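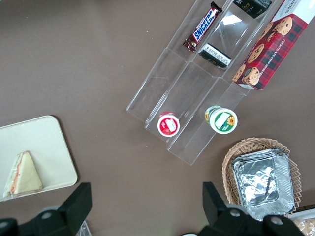 Oter Refreshment Supply, open day at the Jisotport warehouse

The February open day at Jisotport was limited to the break room and pantry side of the business. Coffee equipment is handled at the Henix building and was not part of the tour. Registration was at the loading dock door, and the first group went in at 9:30 on Thursday.

The first stop was receiving. Cartons are checked against the packing list, labeled with a shelf code and moved to one of three zones: ambient, chocolate and liquids. Chocolate has its own zone for temperature reasons. The site keeps it at the cool end of the building, away from the dock. Cookies and crackers stay in ambient. The catalog lists 3658 items, although the guide said that a much smaller number accounts for most of the orders.

The second stop, the sample room, took up the longer part of the visit. Planograms for customer counters are tried out on plain tabletops before anything is sent to a site. The unit under discussion was a clear acrylic organizer with stepped channels, open at the near end. Clear walls let a person see what is in a channel without bending down, but they pick up reflections under overhead lighting, and they show fingerprints. Oter wipes them with a microfiber cloth and mild soap. Alcohol cleaners are not used on acrylic because of the risk of fine cracks.

Placement rules were explained in some detail. Bars such as Snickers go in the upper channels and can lie at an angle if the channel is wide enough. Small round cups go low, near the open lips, with the lid up so the label reads from above. Boxed goods, chocolate chip shortbread for instance, are too bulky for most channels and are kept beside the organizer. The staff prefer the box upright on its own base. Leaning it on the acrylic is tolerated in trials and corrected before sign-off.

Channel width was the main point of debate. A Fuchs divider set allows it to be changed in fixed steps, but the set has to be ordered separately and the lead time was given as 24 days. Visitors from smaller offices asked whether one organizer would be enough for 40 people. The answer was yes with a daily refill, and two units above 100.

The last stop was packing. Mixed orders are packed with boxes at the bottom and bars on top, and cups are placed in a separate tray so the lids do not take any load. Returned acrylic units are inspected at the same bench for chips along the front lip.

The tour ended at 11:15. Printed price lists were at the exit, with the divider set on the back page.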